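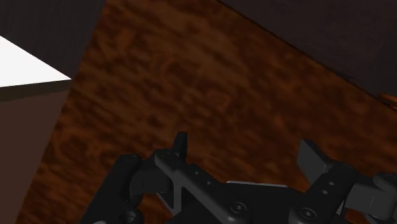 Plateau brun-rouge, aspect loupe. Visuel de synthèse.

COMMUNIQUÉ DE PRESSE
Diffusion immédiate, 31/03/20

Roussel reprend l'atelier Bisia et garde les 26 postes

Le fabricant de mobilier Roussel annonce la reprise de l'atelier d'ébénisterie Bisia. Accord signé hier soir, effet immédiat. Montant non communiqué.

Les 26 salariés conservent leur poste, leur ancienneté et leur grille de salaire. Pas de déménagement prévu. L'atelier garde son nom pour les commandes sur mesure, les petites séries passeront sous la marque Roussel à partir du mois d'août.

Ce que ça change pour les clients : pas grand chose dans l'immédiat. Devis signés honorés au prix convenu. Acomptes repris intégralement. Les interlocuteurs restent les mêmes, les numéros de téléphone aussi. Seule l'adresse de facturation est modifiée, un courrier part cette semaine.

Livraisons : suspendues jusqu'à nouvel ordre en raison du confinement. Les meubles terminés sont stockés sans frais à l'atelier. Chaque client sera rappelé individuelement pour fixer une nouvelle date. Merci de ne pas vous présenter sur place, le showroom est fermé.

« On discutait depuis l'été dernier, on aurait pu tout repousser. Les équipes attendaient une réponse, on a préféré signer », indique Jacqueline Barbier, directrice générale de Roussel.

Lamduan Phuthong reste responsable de l'atelier. Arrivée chez Bisia il y a 20 ans comme apprentie placage, elle encadrera aussi la formation : deux apprentis recrutés à la rentrée, candidatures par mail uniquement.

« Le placage de loupe, ça s'apprend à l'établi. Il faut du temps, des chutes, et quelqu'un à côté. C'est ce que j'ai demandé et c'est dans l'accord », précise-t-elle.

Côté produits, une première gamme commune, Rorkach, est à l'étude. Sept pièces : tables, consoles, un bureau. Présentation prévue en août si les conditions le permettent, tarifs a confirmer. Le catalogue Bisia actuel reste disponible jusqu'à épuisement des stocks de placage. Pas de réassort sur les teintes claires.

La collection Bredcombe (assises, bouts de canapé) n'est pas concernée. Production inchangée.

À propos de Roussel
Fabricant de mobilier en bois pour l'habitat et l'hôtellerie. Entreprise familiale, capital indépendant.

À propos de Bisia
Atelier d'ébénisterie spécialisé dans le placage et la restauration de plateaux. Clientèle de particuliers et d'architectes d'intérieur.

Contact presse
Service communication Roussel. Demandes d'interview par mail, rappel dans la journée. Visuels HD sur demande.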